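**Studio news, 10 March 2019**

Well, the boxes are finally unpacked (nearly) and I can tell you what I've been up to since the last one of these. The short version is that I've got a piece going into the summer print show at Astlow, and I'm very pleased and slightly panicky about it.

For those who haven't been, Astlow is the old chapel gallery on the hill, the one with the terrible stairs and the lovely light. Debora Marchetti is putting the show together and she's asked 73 printmakers for one new work each, all on the theme of tides. Everything has to be on paper and unframed, and it all gets hung from bulldog clips on long wires across the nave. I went up to have a look at a test hang and it was so much better than I'd pictured - the sheets move a bit every time the door opens.

Mine is a linocut in seven colours, which is two more than I've ever managed before. It started as a drawing I made at Nulach last autumn, sitting on the slipway with a flask and freezing fingers. The first proof was a muddle. I had the greens in the wrong order and the sea came out like pea soup, so I scrapped that block and cut it again. The second is much happier. I'm printing on Kalura, a soft cream paper I hadn't tried before, and it takes the ink beautifully as long as you don't rush the drying. I rushed the drying on the first few. They're now bookmarks.

The edition will be small and I'm pricing them at £210 each, with a share going to the gallery's roof fund. There's also a little catalogue, 200 copies only, with a page for every artist and an essay by Debora about chapels and the sea that made me want to go straight out and draw. If you'd like me to put a catalogue by for you, just reply to this email and say so. You can pay me when I see you.

The show opens in July, first Friday evening, and runs for three weeks. There'll be wine and, I'm told, somebody's accordion. Parking is hopeless so do get the bus if you can, or come with a friend and walk up from Caputo, the café at the bottom (their almond cake is reason enough for the trip!). 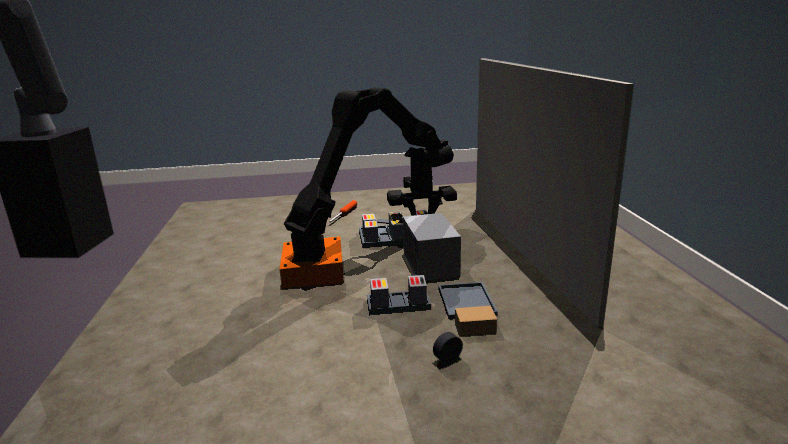 *Computer render: black robot arm on an orange base, with grey cube and screwdriver.*

A couple of other bits. My Thursday evening lino class is full until the end of term, but I've started a waiting list and people do drop out, so it's worth adding your name. Beginners very welcome, all tools provided, wear something you don't mind getting inky.

I've also still got some of last year's heron cards, in packs of five, if anyone's running low. Same price as before, postage on top.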